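Home / Products / Cells / Danier Two-Arm Counter Cell

Danier Two-Arm Counter Cell

From Gratumus. Sold and serviced by Zamine.

In stock: base kit. Lead time on the second gripper set, 3 weeks. Ask before you order.

Two arms, one counter, small jobs. Cups, lids, stirrers, sachets. Built for coffee counters, demo kitchens and test labs that want both hands working on the same item. Runs off a normal wall outlet. No cage in the standard layout but you still need your own risk assessment, we can't sign that for you.

What's in the kit
2 arms with grippers, cables fitted
Controller, one box, goes under the counter
Table brackets and the drill template
Stop button on a long lead
Teach software, 32 saved routines max on the base license
Spare fingers, one set

Not in the kit
The counter. Cups. Any kind of machine integration (quote seperately). Wall panels, people keep asking.

Specs in short
Setup: 6 hours with our tech on site, longer if you do it yourself
Warranty: 8 months on fingers and cables, 3 years on everything else
Counter: flat, rigid, bolted down. Glass no. Stone ok if it's drilled by somebody who does stone.

Arms and grippers
Same gripper both sides, so one set of spares covers you. Cable is external, plugs in at the wrist and again at the gripper. Swap takes a few minutes, power off first. Leave slack in the loop, a tight cable is the number one service call we get. Status light is on the wrist, check it before you reach in.

Cup and stirrer work
Left arm has the stick, right arm works at the cup.

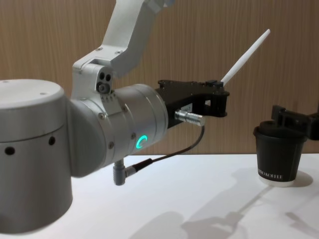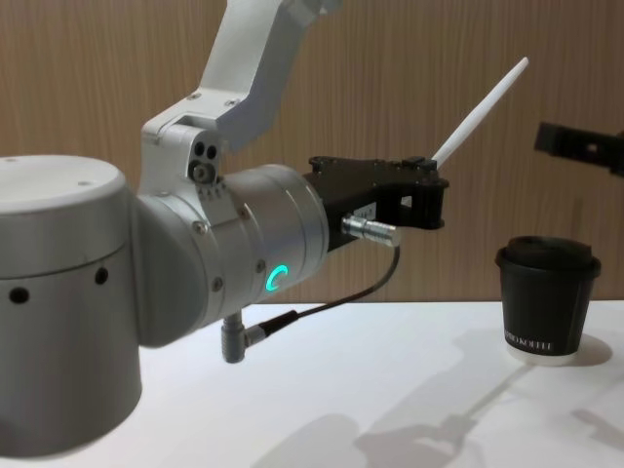 Grip force is set per routine, not per arm. Paper cups want the low setting, start there and go up. Changed your cup supplier? Teach the grip again, even if the size on the sleeve is the same. Wall thickness varies more than you'd think and a crushed cup full of hot coffee is a bad morning.

Teaching
Hand guide the arm, press save, next point. Both arms can be taught together or one at a time. One at a time is easier the first week. Name your routines properly, "test new 2" helps no one in March when the person who made it has left.

From a customer
"Two of our staff had it doing stirrers by lunch. Lids took a lot more fiddling, the grip kept coming down a hair off center and we re-taught it more times than I want to say. Good now. Software is plain but it dosen't crash. I would like a better manual." Fernanda Abreu, Sukprasert Coffee Lab

New manual is being written. Email us for the draft.

Cleaning
Damp cloth on the arms, mild soap. Nothing sprayed at the connectors. Fingers come off with a hex key and get washed in the sink, dry them all the way before they go back on.

Options
Soft finger pads
Extra routine pack
Floor stand for the controller
Yearly service visit, parts extra

Returns
Unopened kits only. Used grippers can go back for repair, pack them in the original foam please, not in a sock (yes).

Price on request. Tell us counter size, what cups you use and your outlet type, and send a couple of cups along if you can. Orders and parts go through the Zamine service desk.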